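5.2 Open-day demonstration

We showed the hand-held grippers to the public for the first time at the Druvthorpe open day on 3 June 2021. Up to then, only members of the Dotier project had used them, and we badly wanted to see what newcomers would make of the tools. The coat stand task was the clear favorite! Visitors took a gripper in each hand and moved clothes hangers to and from a wooden stand, with the marker cubes giving us the pose of both hands throughout.
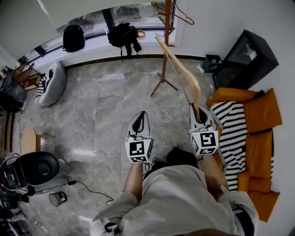

Each visitor had 4 minutes of free practice before recording began. We gave very little instruction, and it was a pleasure to watch people work out their own ways of doing things (several passed the hanger from one gripper to the other, a move we had left out of our own protocol). By the end of the day we had 200 demonstrations, all stored in the Dramden format described in Section 3.

Hooks were the hard part. A thin hook gives the fingers very little to hold, so most people soon learned to take the hanger by its bar or arm and leave the hook free for the stand.
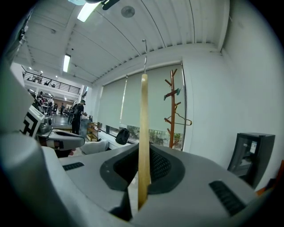 Figure 6. The coat stand task with two hand-held grippers. Top: view from the head camera. Bottom: view from a gripper camera, with a hanger held upright.

We had worried that a busy room would spoil the gripper views. People walked through the background all day, and the Vlachou tracker still kept hold of the markers in nearly every recording. The few losses came when one hand passed in front of the other, and we return to these in Section 6. We plan to repeat the task in December with a wider range of hangers, and we can hardly wait.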